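About Coro

Coro is a small outfit. Henok Derese and Asnakech Gidey started it after a few years of watching robot demos that fell apart once somebody moved the cup. We still don't trust demos much, including our own.

We show robots how to do household jobs. A person takes the controls, steers the arm through the job from start to finish, and we keep the recording. Then someone else tries the same job, usually with the objects in worse places. Plenty of companies will tell you a robot can learn this way from a handful of tries. We have 1,315 recordings on our main set of tasks and threw out 801 of them — shaky steering, mostly. 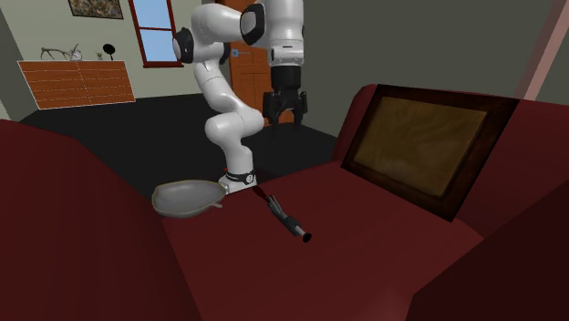

Simulated living room: arm at the sofa, with a bowl and a framed panel on the seat.

A good part of the steering is done in simulation. It's cheap, and you can reset a room in a second. It also flatters everybody. Red cushions on a screen don't sag the way a real couch does, so we don't count a task as learned until it has been run on hardware at our Preltton shop.

We have 5 operators, and each of them practices for 28 hours before we keep anything they record. Asnakech thinks that is too short. Henok used to disagree and has mostly stopped.

If you want a robot butler by December, we can't help you. If you have a dull, specific job and don't mind hearing that an arm may be the wrong tool for it, write to Asnakech.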